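4.2 Where the mugs end up

I should say straight off that I never meant to write about mugs. The Brirnisus study began as a plain survey of how people in shared houses split the washing-up, and I'd pictured a tidy chapter on rotas. Then the diaries came back. We had 181 usable entries from 18 households, kept over 3 weeks in August, and mug after mug after mug turned up in them! People who couldn't tell me when they'd last cleaned the oven could tell me exactly which mug had been left by the sink on Saturday.

The Rotar house (I've named each household after a made-up street) had a written rota and still argued more than most. Brukov had no rota at all and got on fine, at least on paper – though I do wonder how much of that was one very patient tenant. What the two shared was a habit I've called parking: a washed mug stays in the rack until somebody wants a drink, and the cupboard hardly comes into it. Figure 3 has two mugs in a wire rack, with a serving tray over on the left. 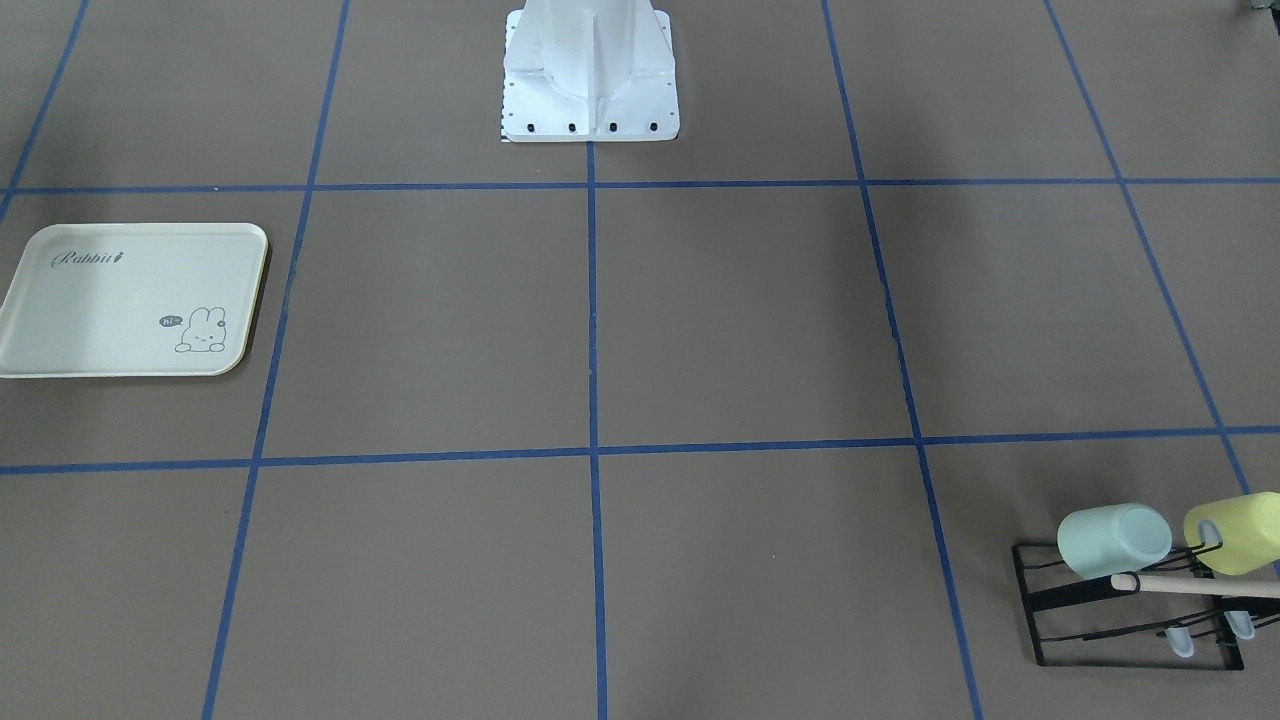

Figure 3. Mugs in a dish rack, lower right.

Parking muddies the question of who has finished a job. In the Haddadin diaries, washers ticked the task off once the rack was full, while the people drying felt they'd been handed the dull half. I coded these as separate tasks in the end, and went back over the early entries to match.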